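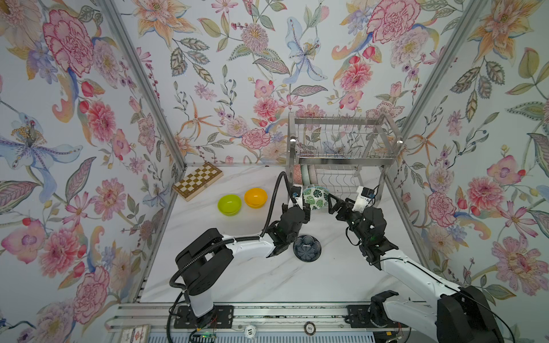 Vibeke Gunnlaugsson told us that a cell like hers spends its life being nudged, and that most of her job is nudging it back. She said this while wiping her hands on her trousers, two minutes into the tour, and I wrote it down straight away, because I'd come to Varkamport hoping to hear exactly this kind of thing.

Open day at Drullura, 8 April 2025. They let in up to 100 people, in small groups, and if you put your name down for Room 202 you got a whole hour with the two-arm table where they do the dish handling. I'd have happily stayed for three! Most open days I go to, you get a wave from behind a rope and a leaflet. We got the maintenance log.

So, the setup. Both arms are fixed to one long aluminum rail along the front edge of the table, each on its own black plate. Vibeke likes the rail because she can slide an arm over when a job needs more reach, and dislikes it for the same reason, as an arm that can slide is an arm that can creep. She marks the position of each plate with a paint pen and looks at the marks before she switches anything on. If a mark has split, even by a hair, she loosens the plate, lines it up, tightens the bolts in a cross pattern and runs the reach test again. The first time she skipped the reach test, the arms met in the wrong place and a plate lost a chunk of its rim (she keeps the chunk in a drawer, and yes, she showed us).

Then cables, which took up a good third of the hour and I loved every minute. The corrugated sleeve on the left arm has to have enough slack to go up over the shoulder and on toward the wrist without pulling at full stretch, but if you leave too much it flops and catches. The sleeves come from Frade and she changes them every 2,000 hours whether they look tired or not. Her way of checking is very low-tech. She moves the arm by hand, slowly, with the power off, and listens. A dry scrape means the sleeve is rubbing on the housing. A click means a tie has worked loose. Someone asked if there was software for it and she said there was, and that she ran it afterward.

The joints get a different treatment. Brendix is the name of the logging program they use in-house, and it keeps a count of how many full cycles each arm has done. The left one was on 3,650 since its last shoulder service. She pulled up the graph for us - a long flat line of motor current, then a small rise, then flat again where she had cleaned and re-greased the joint. I've read plenty about catching wear early and had never seen it drawn so plainly. 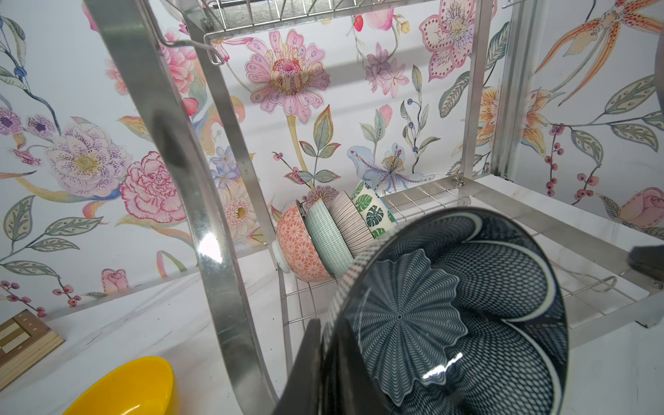 Grip pads were the part I had the most questions about. The pads wear on the inside corner first, and Vibeke swaps them in pairs, left and right finger together, so the gripper still closes on its center. After a swap she doesn't go straight back to work. She closes the fingers on a steel gauge, notes the reading, then does a run of slow lifts with real dishes. Glazed bowls are the hard test, she said, and you can see what she is up against: the inside of the navy one throws back a bright spot of light, and it's held low down by the finger with its whole weight leaning out. The wrist camera has to cope with that shine as well, so the lens gets wiped and the exposure checked at the same time as the pads. The bowls on the lower shelf of the rack stand on edge so close together that a finger set even slightly wide will knock the neighbor.

Leanne Bramwell, who had come up on the same train as me, got the best answer of the day. She asked what breaks most often. Connectors, said Vibeke, without stopping to think. The small ones at the wrist cameras. They get bent a little on every move and one day the picture drops out for half a second, then comes back, and you can waste a whole afternoon blaming the software. She now keeps a spare camera lead ready-made for each arm, and swapping one takes her less time than making coffee.

We finished with the daily start-up, which she let one of our group read out from a card while she did it:

- check the paint marks on the rail
- move both arms by hand, power off
- wipe lenses and pads
- power on, home the left arm, then the right
- slow run with one bowl
- sign the log

Left before right matters, by the way. They tried it the other way once in October and the right arm ended up homing with its neighbor still parked across its path.

Drullura hasn't set a date for the next open day, but there's a list you can join at the front desk. I've put myself down for Room 202 again. Vibeke is planning to take a shoulder joint fully apart next time, on the table, with people watching, and I've already started writing out my questions.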